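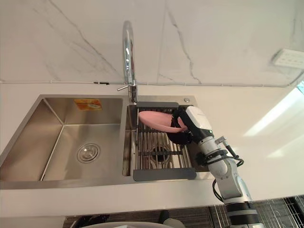
Volume 6, Number 2

To: Dridlow Working Practice list
From: Practice Office, Dridlow
Date: June 10, 2025
Subject: Re: Draft rules for arm work at sinks and counters, section on stops and cables

Dear members,

Thank you for the comments on the February draft. The text below replaces the section on work near sinks. It applies to any arm that handles household items over a basin, a drying rack or a counter, under remote control or on a stored program. Sites that have already adopted the earlier wording may keep it until their next review.

1. Before power is applied, the operator names one person who may press the stop. That person stays in the room and does no other task. If they leave, the arm goes to Standby.

2. Cables on the outside of the arm are checked through the full reach of the planned motion. A loop that is slack with the arm folded can be tight at full extension, and it can also hang low enough to catch on a faucet or the rail of a rack. The check is done by moving the arm slowly by hand or at the lowest speed setting. Looking at the arm while it is parked does not meet this rule.

3. Where an arm holds an object over a sink with the water off, the faucet handle is treated as part of the work area. The planned path keeps 60 millimeters clear of it on all sides. Work with running water is covered in a separate section and is not permitted under this one.

4. Power and data leads that run along the back of a counter are kept flat against the wall. They do not cross the basin. Connectors do not rest on the ledge behind the faucet during wet work.

5. Objects for grip trials are smooth, light and free of sharp edges. The weight limit stays at 900 grams. Glass and ceramics are not used until the site has finished 30 trials with plastic or silicone items and has recorded each drop.

6. Gripper fingers are inspected at the start of each session and again after any contact with the sink or the rack. The inspection covers the inner faces, the edges, the fasteners that can be seen, and any cable that passes close to a finger. It is made with the arm stopped. The view from a wrist camera may be used to support the inspection but does not replace it - a finger close to the lens is often out of focus, and damage on its far side will not show.

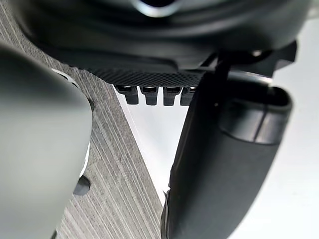
On Monday Thongchai Limsakul wrote:

> I support items 1 to 5 as they stand. My concern is with item 6.
> The phrase "any contact" will be read in different ways. At
> Doherty we lower items onto a rack many times in a session, and
> the fingertips often brush the rods. If each of those touches
> calls for a full stop and an inspection, operators will begin to
> leave them out of the log, and we will have a rule that looks
> strict and is not followed.
>
> Could the text separate planned contact from unplanned contact?
> I would also ask that the log sheet have a column for it. The
> Zisetus sheet has one and our staff found it easy to fill in.

The Office accepts the first point. Item 6 will read "after any unplanned contact with the sink, the rack or the faucet." Planned contact is to be listed in the task sheet before the session begins. A touch that is not on the task sheet is unplanned, even if it is light.

On the second point, the column will be added to the log sheet as an optional field. Sites that use their own sheet may continue to do so, provided that stops, drops and unplanned contact can each be found without reading the free text.

One further matter was raised by telephone. A site asked whether the person named under item 1 may also keep the log. The answer is no during motion. Entries may be made once the arm has stopped.

Please send corrections to the wording by reply to this list. Proposals for new sections should go under a separate subject line.

Practice Office
Dridlow

Filed under: Rules and Good Practice | Arms and Grippers
6 replies | 0 shares
Contact the list owner | Copyright Dridlow | Back to top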